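Notes > Simulation > Shadows and the approach move

I have been putting off writing this one up because the result is smaller than I wanted, but a couple of people asked at the last reading group, so here are the notes.

The question was simple. We train an arm policy in simulation, and the policy gets its pictures from cameras that look at a wooden table with a fixture on it. How much of what the policy learns about where the gripper is comes from the gripper, and how much comes from the shadow the arm throws on the wood? If it leans on the shadow, then it will be in trouble the first time the lights move.

Hye-jin Min had a hunch about this in November. She noticed that one of our older policies, the one we call Baek, got worse when she turned shadows off in the renderer, even though every object was exactly where it had been. I assumed it was a bug in the export and spent most of a Monday looking for it. There was no bug. With shadows off, Baek would come in toward the fixture and hang there, a little too high, and correct itself back and forth until the episode ran out.

So I set up a proper test. The task is only the approach: start from a parked pose, bring the gripper to the near end of the fixture, stop. No grasp, no insertion. Keeping it that short meant I could run a lot of episodes and didn't have to guess which stage a failure belonged to. 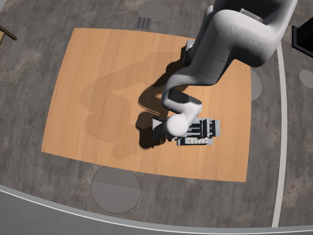 Each policy was trained on 800 episodes. The first group had fixed lights, the same in every episode. The second group had the lights moved at the start of each episode, picked from 16 layouts I made by hand. The third group had the lights moved and also had the shadow strength changed, from full black down to nothing. Everything else was held the same, including the network, the number of training steps and the start poses. I trained 5 seeds per group. That is not many, and I would like more, but the machine is shared.

For testing I used 8 light layouts that none of the groups had seen, plus a condition with shadows off completely.

A word about the scene itself, since people ask. I did not try to make it pretty. The wood texture has a clear grain because I wanted the shadow edges to compete with something. On a flat gray table the shadow is the strongest edge around, and I thought that would make the test too easy to predict. The floor has some stains in it for the same reason. I did leave the shadow filtering at a cheap setting, so the edges come out a bit rough where they cross the arm's own surface. I reran one seed with the better filter and the success rate did not move enough to care about, so I went back to the cheap one.

The overhead view is the one that gave the clearest answer. From up there the wrist covers most of the tool, so the policy has very little of the gripper to look at during the last part of the move. What it does have is the outline of the arm laid across the table, once dark and once faint. If you were trying to work out the height of the wrist from that view alone, you would probably use the gap between the wrist and its shadow. I would.

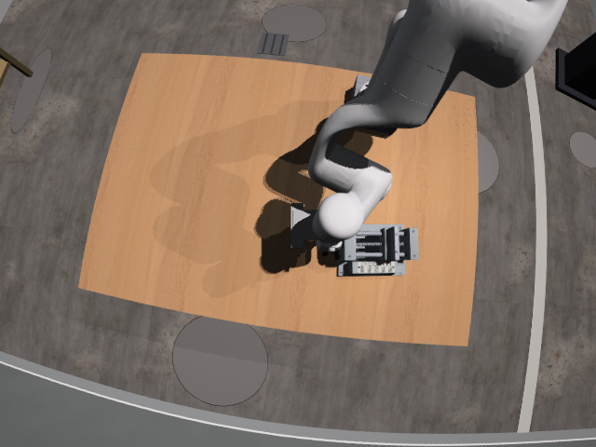

The fixed-light group did just that, as far as I can tell. On its own training lights it was the best of the three. On the new layouts it dropped badly, and the misses went in the direction you would expect if the shadow was being read as a height gauge. When the light moved so that the shadow slid away from the wrist, the policy came down too far. When the shadow was tucked in close, it stopped early.

The second group, with the lights moved, was better on new layouts but still poor with shadows off. This surprised me. I had expected that moving the lights would be enough to make the shadow useless as a cue. My guess now is that the policy learned to use both shadows together, since two lights at once give you two outlines and the relation between them still tells you something. I have not shown that. It is a guess.

The third group was the slowest to train and a little worse than the first group under the first group's own lights. It held up nearly everywhere else, shadows off included. One seed out of the set never got good at anything and I have left it in the averages.

Then there is the wrist camera. I added it late, with a wide lens model, thinking that a close view of the table would settle the height question and make the whole shadow business go away. It helped the fixed-light group less than I hoped. Up close the shadows of the fingers take up a lot of the wood, and they change shape quickly as the arm comes down, so they are an even stronger cue than they are from overhead. With the wrist view added, the third group improved and the first group mostly found a new way to depend on the lights.

I masked the shadow area in the wrist view for one run of tests, painting it over with plain wood texture. The first group fell apart. The third group lost a bit. The mask is crude - it leaves a soft border that a network could easily pick up on - so I would not put much weight on it until I have a cleaner way to do it.

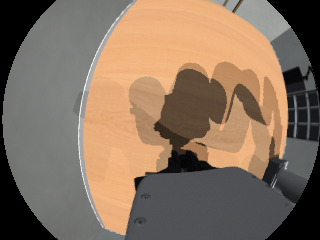
Aino Heinonen wrote back after reading a draft of this and disagreed with how I was framing it. Her point was that a shadow is real information about height, and that a policy which ignores it is throwing away something useful. She would keep the shadows at full strength and give the policy the light positions as an input, then see if it can learn the geometry properly. She also thought the approach task was too short to say much about anything with contact in it.

I think she is right about the second part. On the first part I am less sure, because on a real bench we rarely know where the lights are, and someone always opens a blind. But it is a fair test and cheap to run, so I have added it to the list as a fourth group.

Other things on the list: more seeds, a version with only one light so there is only one outline, and a start pose on the other side of the table. Dorian Bodin has offered to redo the masking by rendering each frame twice, with and without shadows, and swapping the pixels. That should get rid of the soft border. I will post the numbers for all three groups in one table once his version has run, as the current ones are spread over two different logging formats and I don't trust myself to merge them by hand.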